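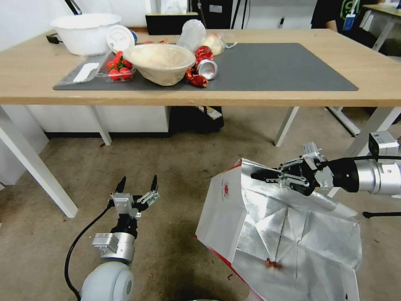 Figure 1. The lunch table, with the bowl, tomatoes and crushed can on the mat.

3. Clearing the shared table

Our project looked at how people clear up after eating at a shared table, and whether a simple sorting routine would make the job quicker. The group was Ylva Solberg, Kacper Kurek and Edvin Sæther. Leif Engström supervised us and read the drafts.

3.1 Method

We worked with one table and one dark grey mat. The rule was that everything on the mat had to end up in one of three groups: food to keep, things to wash and things to throw away. The person clearing was told the groups beforehand but was not told which item belonged where. Kacper took notes and Edvin kept the time. We ran the sessions in September, mostly after lunch.

Leftovers were the hardest part to plan. Loose cherry tomatoes can be kept if they go back in a tub, but an open bowl of food has to be covered or thrown out, and people disagreed about which. We left that decision to whoever was clearing and wrote down what they chose.

3.2 Choice of items

We wanted the table to look like a real lunch, so we used food and packaging that students buy anyway. Some things were easy to place. A crushed can goes in the recycling and a crumpled wrapper goes in the bin.

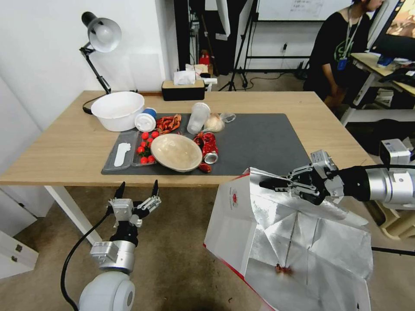 Other things caused more discussion. A plastic tray with a spoon still in it could be rinsed and used again, but two of us would have thrown it away without thinking. The same went for the clear cup. A bun in a bag is food to keep, although Ylva pointed out that the bag itself is rubbish once the bun is eaten. We also had tomatoes still on their stems, and these were awkward to put back in a container without squashing them.

The big white basin stayed at the left end of the table. It was meant for washing up, but in the first trial it was used for rubbish – our instructions had not said what it was for. We added a line to the sheet before the next trial.

3.3 Changes for the next round

Ulla Haugland suggested putting the bin on the same side as the basin so that the person clearing does not have to walk round the table. We will try this on Monday. We will also write the three groups on a card and leave it beside the mat.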